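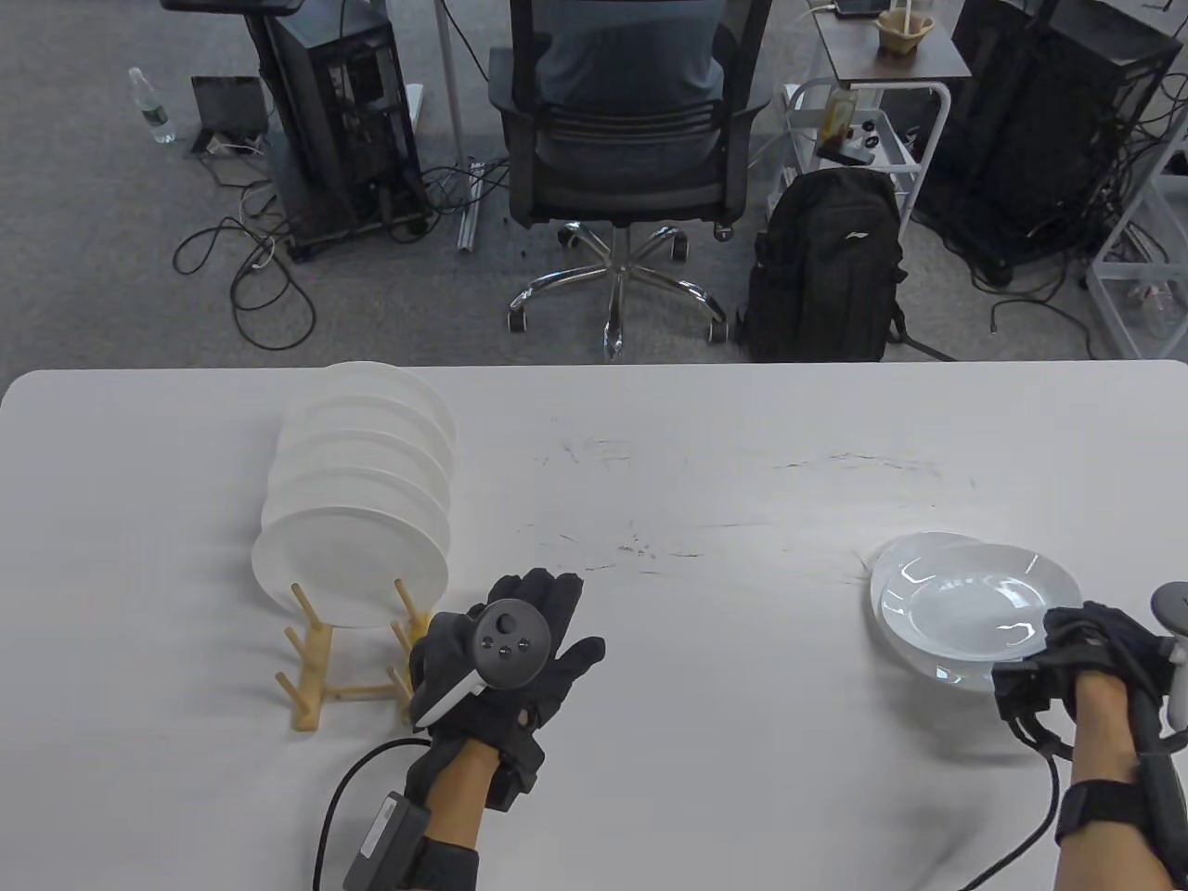 *White plates in the rack and on the table.*

Leif Eklund had been talking for ten minutes before I got my notebook open, and by then we were already deep into beets. He wanted me to understand about the beets. They're slow-roasted whole in their skins, he said, four hours at low heat, and when they come out you can rub the skin off with a dish towel and the inside tastes like it's been candied.

"People tell me they hate beets and I get so excited," he said. "I think, great, you're about to have a really good evening."

Eklund runs the monthly community supper in Birkbridge, which started with 12 neighbors and a pot of pea soup and now seats 82 people at long tables in the old grange hall. There's no menu. You sign up, you pay what you can, and you eat what the farms have too much of. In September that means beets, corn, tomatoes by the crate, and the little yellow plums from out by Pullon that split if you look at them wrong.

I asked him where the idea came from and he went straight to his grandmother, Maj Engström, who cooked for threshing crews as a young woman and never learned to make a small amount of anything. "She'd have two of us over for lunch and there'd be enough potatoes for a barn raising," he said. "I learned to cook from her, so I learned to cook too much. I needed more people. It's that simple!"

He still has her recipe cards, and he spread a few out for me. The rye bread one is nearly unreadable. It calls for "flour until it feels right," and he has spent eleven years working out what that means. (He thinks it's a little wetter than you'd want. He let me poke the dough. It was sticky and alive and smelled wonderful.)

The bread is the thing people talk about on the way home, along with the plum cake, but my own favorite was the corn. Eklund cuts it off the cob raw, cooks half of it down with butter and an onion until it's almost a porridge, and stirs the other half in at the last second so it pops. I've made it three times since.

Feeding a hall on a small budget takes some planning. Each supper costs 400 dollars in groceries on top of what the farms give, and most of that goes to butter, cream, flour and coffee. He buys the coffee in big sacks and is proud of it. He won't cut the butter. "I tried that once, in the second year. A man came up to me afterward and asked if I was feeling all right."

He is just as firm about real dishes. The suppers began on paper plates and he disliked every minute of it, the way they went soft under gravy and bent when you carried them. So he went looking, and a hotel that was closing sold him 200 plates for 100 dollars.

"A heavy plate slows you down," he said. "You put it on the table, you sit, you're staying. I really believe that." 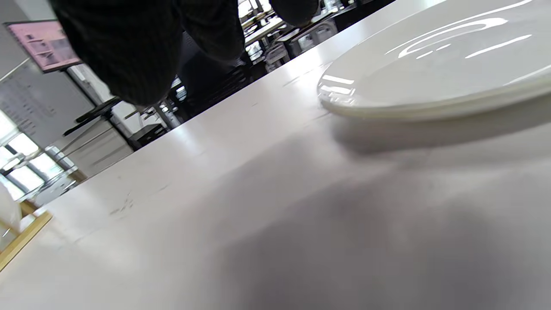
*A glossy white plate on a white tabletop.*

Seating is the part he fusses over most. Nobody sits with the person they came with, at least for the first course. I watched a retired bus driver and a girl of nine argue very seriously over whether dill belongs on potatoes. By the time the cake came out they had swapped sides.

Music comes from Duketti, an accordion and fiddle duo who play near the coat rack and get paid in leftovers. They know lots of waltzes and one tango, and the tango gets requested every month. Eklund dances to it with his apron on.

What's next? He'd like a winter supper, built on what keeps: cabbage, dried beans, apples, smoked fish if he can get it. He has been testing a baked cabbage with caraway and cream, and he wrote the recipe on the back of my parking receipt before I left. Halve the cabbage, salt it hard, brown it in more butter than you think, then cream, caraway, and an hour in the oven at 350.

"Lid on for the first half," he called from the doorway. "Then off! You want the edges dark."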